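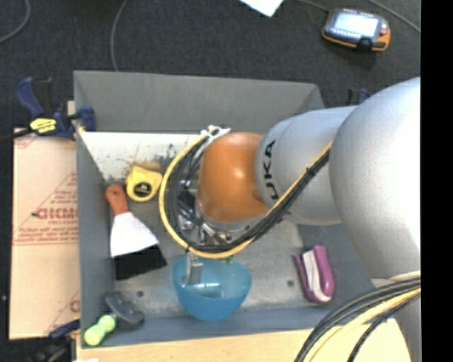 Session 5: Sorting, storing and finding stock in a small store room

Module: Introduction to Stores and Stock Keeping
Tutor: Vilmos Csizmadia

Before you start

Read your notes from the last session on goods in. You will need the blank bin card and the floor plan of the Borbély store room, both in the course folder.

1. Why items go missing

Most stock that is written off as lost is still in the building. It was put in the wrong place, or it was put in the right place and the record was never changed. Searching for it costs staff time, and often a second one is bought while the first sits on a shelf.

Mixed bins are a common cause. A bin that holds household items and tools together is quick to fill and slow to search. Small things sink to the bottom, and the person counting tends to guess at what is under the top layer.

2. Fixed and free locations

With fixed locations, each item has one place and keeps it. Staff learn the layout quickly, but space stands empty when stock is low.

With free locations, an item goes wherever there is room and the place is written down at once. This uses the space better. It also depends entirely on the record — if one move is not written down, the item is as good as gone.

Many small stores use both. Everyday lines have a fixed place near the counter, and the reserve stock behind them is free.

3. Naming locations

A location code should read from large to small: room, bay, shelf, bin. In the Borbély plan, B-2-5 means bay B, shelf 2, bin 5. Shelves are numbered from the floor up, so that a new shelf can be added at the top without changing the labels below.

Do not name a location after what is in it. "Tape shelf" stops being useful the day the tape moves.

4. Sorting by how often things are used

Sort the stock list by number of issues, not by price. The lines asked for most often go between knee and shoulder height, close to the door. Heavy items go low whatever their rate of use. Slow lines can go high or at the back.

Look at the order again every few months. Seasonal lines such as garden goods may need to come forward in May and go back later in the year.

5. Worked case: Grudlow

Grudlow is a hardware shop with a store of around 200 lines. Kornél Szűcs took over the store room when it had 8 large mixed bins and no bin cards. He emptied one bin at a time, grouped the contents by use and gave each group a code before opening the next. Anything he could not identify went on a separate shelf with a dated tag.

He kept the shop open throughout. The drawback was that for a while two systems ran side by side, and staff had to check both.

6. Task

Using the floor plan, place the lines on the Borbély stock list and write a code for each. Mark which locations are fixed and which are free. On one side of paper, explain where you would put the reserve stock and who may move it.

Hand in by 17th June. Late work goes to the office, not to my pigeonhole.

Reading for Session 6: the Zurnum handout on cycle counts, first two sections only.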